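Koltari — Open Position: Robot Teleoperator, Garment Handling (Fixed Term)

Location: Tamstead, on site
Start: December
Hours: 34 per week, day shift
Contract: 9 months
Reports to: Si-eun Noh, Manipulation Lead

Background

Koltari measures how well general-purpose robots handle household and shop-floor chores. Rigid objects with known shapes are mostly under control. Fabric is the weak point. A sweater has no fixed outline, hides its own edges, and changes shape every time it is touched. Current policies can fold a flat towel on a clear table at a usable rate. They do much worse with heavy knitwear picked up from a pile, and worse again when the garment comes between the head camera and the work surface.

The Sondelis project covers 19 garment tasks, from hanging a coat to turning a sleeve right side out. Each task is run by teleoperation first, then by the learned policy under the same starting conditions. We publish the failures along with the successes. The present answer to whether a machine can do the laundry is "in part, slowly, and with a person nearby." The purpose of this position is to make that answer more exact.

Operators work from the robot's head view. With dark knitwear raised close to the camera, the usable view can shrink to a wedge showing the forearm, the near edge of the table and some carpet. The operator has to decide from that whether to lower the garment, shift the grip or stop the run.
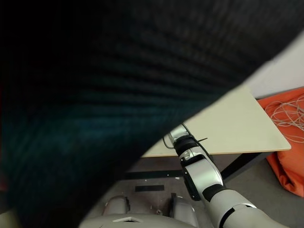 Duties

Run teleoperated episodes on garment tasks according to the written protocol.
Reset the station between episodes, including garment placement and table position.
Label each episode with an outcome code and, for failures, the point at which the task was lost.
Supervise autonomous runs and use the stop control when a limit in the protocol is reached.
Report worn cables, loose joints and calibration drift to Joon-young Gil before the next run.
Attend the weekly data review on Monday.

Requirements

Steady hand-eye coordination and normal or corrected vision.
Ability to stand for up to 2 hours at a time while wearing a headset and holding two controllers.
Clear written English. Failure notes are read by people who did not see the run.
Willingness to repeat the same task many times without changing the method.

A degree is not required. Experience in tailoring, commercial laundry, retail stockroom work or equipment testing counts in your favor. Gaming experience is neither required nor scored.

Training

New operators complete two weeks of paid training with Na-rae Pyo. The first week uses hand towels and T-shirts. Knitwear is introduced in the second — most trainees find the loss of view harder than the grasp itself. Operators who do not pass the knitwear check may repeat it once.

How to apply

Send a resume and a short note to Byung-chul Yang, Koltari Hiring, Tamstead office. In the note, describe how you fold a long-sleeved sweater, step by step, in no more than one page. Selected applicants will be invited to a practical session at the teleoperation station. Travel within the region is reimbursed on presentation of receipts.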